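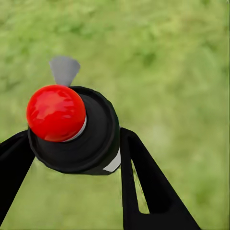 Práctica 5. Comparación de pinzas en simulación
Apuntes de Peninah Nyamweya. Revisión: Conall Kavanagh, 10 de enero de 2022

1. Objeto
Se comparan dos pinzas de dos dedos, Drelix y Surolex, montadas sobre el mismo brazo simulado. El controlador es común (Revent) y no se modifica durante la práctica.

2. Condiciones
Cada pinza ejecuta 600 intentos de agarre. El paso de integración y el coeficiente de fricción se leen del fichero de configuración. Cada intento parte con los dedos abiertos y sin objeto.

3. Cámara de muñeca
La cámara virtual es solidaria con la muñeca, de modo que los dedos ocupan una parte fija del encuadre y el fondo cambia con la pose. Conviene generar una máscara de la pinza antes de extraer características - una por modelo, con la apertura máxima. Un fondo de textura difusa, como el césped, ofrece pocos puntos estables para estimar el movimiento.

4. Medidas
Tasa de agarre: intentos válidos sobre intentos totales. Un intento es válido si el objeto permanece sujeto 10 s tras la elevación.
Error de posición: distancia entre el centro de la pinza y el punto de agarre previsto, en mm.
Tiempo de cierre: desde la orden hasta el primer contacto.

5. Entrega
Tabla con las tres medidas por pinza, histograma del error y comentario de 2,000 caracteres como máximo. Los registros se suben sin comprimir a la carpeta Fiore del grupo.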